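2018-06-25
Bench 2, Grallomer gripper — grip force fault

Second session on the fault where the fingers keep closing after contact. It first showed up in March on the Nollinley job, and we put it down to a worn pad and changed the pair. The pads were not the cause. It came back this morning on a bottle pick and the controller carried on driving until the overcurrent trip opened at 1,515 mA. The limit is set to 700 and should never have let it get that far.

Bottle from that run was creased below the neck and has gone in the recycling. No damage to the gripper that I can find. Nobody's hand was near it, but the same fault with a finger between the pads would be a reportable injury, so the tool stays tagged out for handheld use until this is closed.

What I did, in order:

1. Power off at the wall, waited for the supply light to go out, then backed the fingers off by hand. Both moved freely.

2. Checked the motor lead for chafing where it goes into the housing. Sound. Reseated the connector anyway.

3. Read the log back. Current limit reads 700 at start-up and drops out of the table after a marker loss. If the tracking loses either finger marker, the controller reloads its defaults, and the default for the limit is blank. Blank is treated as no limit. I think that is the whole fault.

4. Wrote 700 into the defaults as well and repeated the grip on an uncapped bottle stood on the dark coaster, one pad each side of the label.
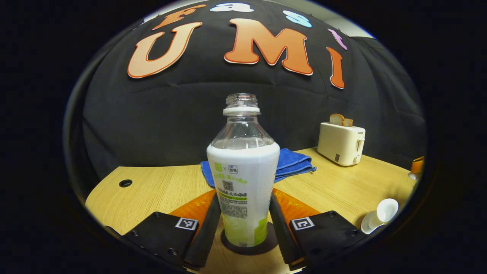

5. Covered the left marker with card during a close, to force the reload. Limit held at 700 in the log. Repeated with the right marker, same result.

6. Ran 41 closes in total, 24 of them with a forced marker loss. No trips, and no reading over the limit.

Still not happy with a blank value meaning no limit. It ought to stop the motor and throw an error. Have written to Reuter about the firmware and attached both logs. Until they answer, the defaults file on the other two grippers needs the same edit — the one out at Brernley first, as it gets used most.

Tag stays on this one overnight. Repeat step 6 from a cold start before anyone takes it off.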